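Kerport hand-held gripper kit – anyone using the two-hand set?

jpimentel
April 14, 2022
Got the quote for the Kerport pair this morning, need to say yes or no soonish. We'd use it for cloth work, towels mostly.
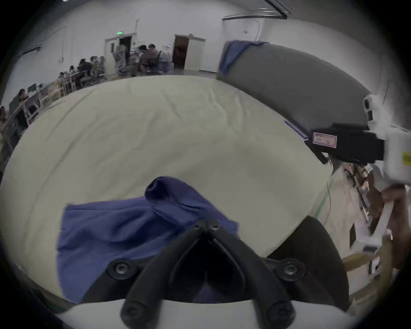
Main worry is the fingers. Do the pads hold thin fabric or does it slide out when you lift? Also the wait – they're telling me 4 weeks. Anyone had it quicker?

Everaldo_A
Had ours since last year. Pads fine on towelling, poor on thin cotton. Delivery was 20 days, no idea if thats normal. Handle is comfy enough for a morning, after lunch your wrist knows about it.

lucimara.q
Disagree on cotton. Pinch a fold, don't go at it flat. We do pillowcases all day and hardly drop one. New people drop them, yes, for the first couple of days.

Everaldo_A
Fine if there's a fold to pinch. Ours come off the pile flat as paper.

jpimentel
Ours are crumpled so maybe ok. What about the camera mount? Read somewhere it works loose.

rogtav
It does. 2 screws, both too short. I swapped them for longer ones from the Porby spares bag and no trouble after. Kerport should of sorted that by now, I wrote to them twice.

J_Braganca
Never had one work loose here. Are you overtightening? The plastic strips if you lean on it and then of course it wobbles.

rogtav
No. Torque driver, set to what the manual says. Came loose in a week.

J_Braganca
Different batch then. Ours came through Goossens, not direct.

lucimara.q
Goossens check them before sending, I think? Costs more but worth asking them. And get the spare pads in the same order – postage on pads alone is silly.

Everaldo_A
Or look at Primeck first. Heavier, uglier, but the pads are cheaper and the mount is metal. Wouldn't buy Kerport again at that price tbh.

lucimara.q
Tried Primeck. Too heavy for two-handed folding, sent it back.

jpimentel
Ok thanks all. Asking Goossens for a price today, will post in May if we go ahead. rogtav – what length were the longer screws?

rogtav
Will measure one tonight and pm you.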